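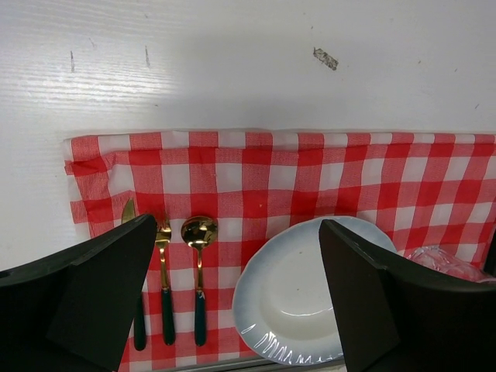

Plirnex Table Setting: data card and operating rules

Version 5, revised Thu 2 June. Replaces the May version.

Scope

This card covers wrist-camera recordings of table-setting tasks made at the Drernthorpe site. It sets out how a station is prepared, how an episode is run and labelled, and when it must be thrown away. It applies to operators, labellers and anyone adding episodes to the set. Arm safety is covered by the Ruddock cell rules, which take priority over this card wherever the two differ.

Contents of an episode

Each episode holds one wrist video stream, joint positions, gripper opening, a task sentence and an outcome label. Streams share one clock. Episodes with a clock gap are kept in the raw folder and left out of the release.

Station setup

The table is used as it stands. Scratches, chips and specks on the white top are not to be painted over, filled or edited out of the video.

The cloth is red and white gingham. Lay it by hand and do not iron it. Folds and a bunched corner are allowed. A fold that lifts a plate or a piece of cutlery clear of the cloth is not.

Cutlery is gold-coloured with dark green handles. Where the task starts from a laid setting, the order from left to right is knife, fork, spoon, handles towards the bottom of the wrist view. Small differences in angle and spacing are wanted. Do not line pieces up with a ruler or jig.

The plate goes to the right of the spoon. Other objects may be on the table if they are listed in the episode notes.

Lighting

Leave the room lights on for the whole session. Do not use polarising filters or dulling spray. Glare on the table and reflections in the spoon bowl or on the plate rim are part of the data. Exposure is locked at the start of a session and recorded in session.json.

Running an episode

Start recording before the arm moves and stop after it is at rest.
Both gripper fingers must be in view at the first frame.
Close on handles only. Contact with fork tines is logged as a fault.
No hands inside the cell while recording.
One attempt per episode. A second try is a new episode.

Labels

Outcome is success, partial or fail. Two labellers mark each episode separately, without seeing the other's label. If they disagree, the outcome is set to disputed and the episode stays in the release with that value.

An object hidden behind a finger is marked occluded. Do not guess the position of a hidden edge. Clear objects are labelled only where their outline can be followed; otherwise use unclear_region.

Discard rules

Discard the episode if a person's face or hand is recorded, if the camera mount has moved since calibration, or if cutlery leaves the table. Log the reason code. Do not delete the raw files until 12 weeks have passed.

Known limits

One cloth pattern and one cutlery finish. Models trained on this set alone should not be assumed to work on plain steel cutlery or dark tables. The fingers cover part of the setting at close range, and there is no second view.

Changes in this version

Added the disputed value.
Moved calibration checks to the Cevo mount sheet.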